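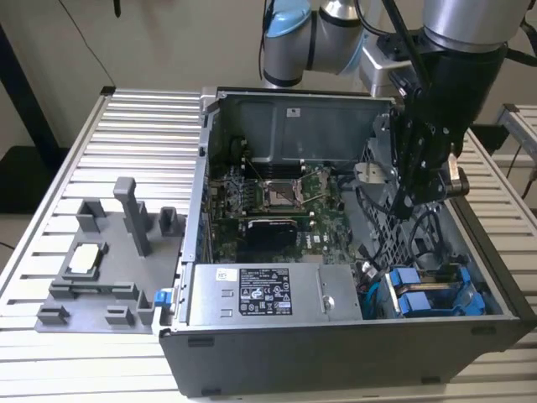 Shona Goodwin wants to know whether the arm can put a processor in a socket if it has only ever been taught to pick one up, and how long a new team should plan on before trying the full task. The short answer is that it can't, and that you should plan on most of a term. The longer answer is the rest of this page, which covers how our club prepares for the PC assembly event in the Jesari student challenge.

What you need before you start

You need an arm that is bolted down, a gripper with narrow fingers, and an old desktop computer you don't mind ruining. Ours came from the school's retired stock. Check that the case can lie flat with the side panel off and that the socket is reachable from above without the fingers touching the power supply or the drive bay. Measure this with the gripper closed and again with it open.

Unplug the computer and leave it unplugged for the whole project. The event is about placing parts, and no team is asked to power anything on.

You also need a tray to hold the processor. We print ours in gray filament on the Flemero in the workshop. The drawing is in the club folder under Belimine, the name the first team gave it.

Step 1: Fix the case in place

Lay the case on its side on the bench. Clamp stops against two adjoining edges so that it always goes back to the same corner. Push it into the corner, tighten, then try to move it by hand. If it shifts at all, tighten again.

Keep cables out of the path between the tray and the socket. Push them over to the drive side and tie them if they spring back.

Step 2: Set the tray

Put the tray beside the case, within easy reach of the arm. The recess should hold the processor level and let it drop in without force. Our first recess was too tight and the chip came up at an angle every time. Sand the walls a little or reprint with more clearance.

Set the processor in by hand, holding it by its edges. Always turn the corner mark the same way. We put a dot of paint on the tray next to the corner it should match.

Step 3: Teach the pick

Save these positions in order:

Home, with the arm clear of everything.
Above the tray.
At the chip, fingers open.
At the chip, fingers closed.
Above the tray again.

Run the list at low speed with one person on the stop button. Do this with a dead processor. Once it works, run it 100 times and write down each miss and what kind of miss it was. This is dull and takes a whole Wednesday session. Do it anyway, and don't change any settings halfway through or the log is useless.

Step 4: Teach the place

Open the socket first. The lever must be released and the metal frame lifted clear before the arm goes near it. In the beginner class a student does this by hand. In the open class the arm does it, and you should leave that until everything else works.

Move the arm above the socket and stop. Look from the front and then from the side. Lower it in small steps until the chip is just over the contacts, then compare the corner marks. Save the position there. Add one more position slightly lower for the release.

The chip should settle under its own weight. If your program pushes down, you will bend contacts. Ans Dewulf's team bent a row of them in December and spent two sessions with tweezers and a magnifier before giving up and asking for another board.

Step 5: Score a full run

A run counts if the chip leaves the tray, ends up flat in the socket, and faces the right way. Touching the case on the way costs points but does not end the run. Dropping the chip ends it.

Keep one log for the whole season. Ours has 2,111 lines, and nearly all the early ones are failures at the pick.

Common problems

The chip slips in the fingers: clean the pads, then check the closing force.

The chip lands turned: look at the tray before you look at the program. It was probably loaded wrong.

The arm drifts during the session: check the case stops and the bolts at the base. The Brunner clamps we use work loose and need another turn at each break.

The arm stops above the case with an error: you are likely near the end of its reach - move the case closer and teach the positions again.

Log sheets are in the drawer under the bench. Please put the date on them.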